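4.2 Cable disorder and the case for salvage

Refurbishing guides tend to treat the wiring of an old desktop tower as a nuisance that costs a few seconds. We doubt this. The Matutden guide, which most small repair shops we contacted still use, gives one line to power leads and two full pages to memory. Our own log of 91 towers suggests the attention is in the wrong place, though we would not push that claim far. The towers came from one source and were sorted by one method.

Part of the trouble is that a single harness can carry several plugs, and a plug's position says little about where its wires have been.
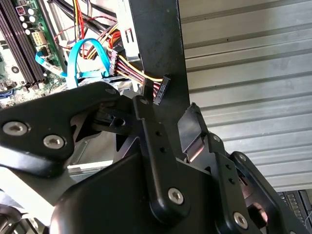
Figure 3a. A black power plug in the SATA style, on a harness of red, yellow, orange and black wires. A white multi-pin connector sits partway along.

Color is the usual answer. Kairys argues that wire color alone lets a worker trace any lead back to the supply. That may hold on a bench diagram. In a real case the same four colors run together in one bundle, and the worker ends up following a lead by hand. We recorded 17 towers in which the first lead traced was the wrong one, and the guide offers no advice on what to do next.

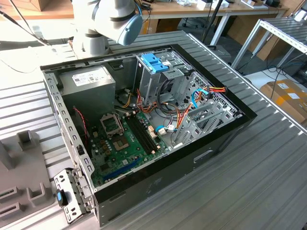 The data cables are a different matter. They are thinner, there are fewer of them, and a light blue cable is hard to confuse with a power lead. Rosteo scores both kinds under one heading, "internal wiring," and so its averages hide the difference we care about. We see no good reason to keep that heading.

We are also unconvinced that an empty processor socket marks a tower as stripped. Boards with bare sockets often came to us with the supply, drive cage and cabling still in place, and these parts take most of the handling time.
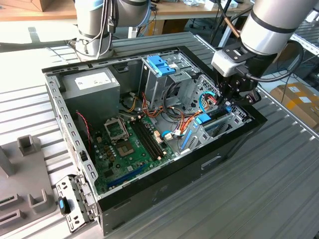 Figure 3b. Open tower lying on its side, with the socket empty and its lever raised. Power cables cross the middle of the case.

Whether tying the bundles before storage would help remains untested.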